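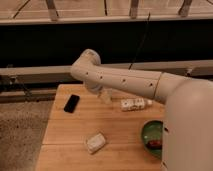
Grallcombe, September

When our class was told to pick a workplace and write about how automation is changing it, most of my classmates went straight for car plants and big warehouses. I ended up at Chraibi, a small packing and returns shop on the edge of town where my aunt used to work, and I am so glad I did, even if the bus ride was 40 minutes each way.

Chraibi handles mixed goods for online sellers. On an ordinary shift that means 314 items to be picked up, looked over and put where they belong, and hardly any of them are alike. A light plastic cup, a phone and a small bottle lying on its side all want a different touch, and people do this without thinking (I never noticed how much my own fingers do until I spent an afternoon watching someone sort!). The shop now has 2 arms for this kind of table work, and they run on a planning program called Trakura.

What the staff told me

I had expected to hear a lot of worry about jobs, and there was some of that, especially from people who had been there longest. But mostly they wanted to talk about their backs and wrists. Reaching across a table all day is tiring, and the reaching is what the arms have taken over first. One packer said she goes home and still feels like cooking dinner, which she counts as a big change.

The other side of it is that the work has become quieter and a bit lonelier. Sorting used to be done in pairs, with plenty of chatting, and now one person often looks after a table alone. Several people brought this up before I even asked. They also said that the training, which lasted 2 weeks, spent too long on the screens and not enough on what to do when an item is dropped or picked up badly.

I asked who decides where things go on the table, and the answer was the sorters, who know from experience which shapes sit well next to each other. I liked that a lot. Their old knowledge still matters, though it hasn't shown up in their job titles or, so far, in their pay.
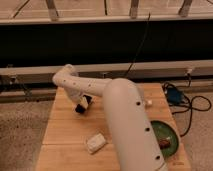

What I would look at next

I would love to go back in the spring and talk to the evening shift, who I only met in passing while they were hanging up their coats. The shop is also thinking about Zilto, a scheduling tool that would set break times by how busy the tables are, and opinions on that were very mixed. My questions for them are already written on the back of my bus timetable.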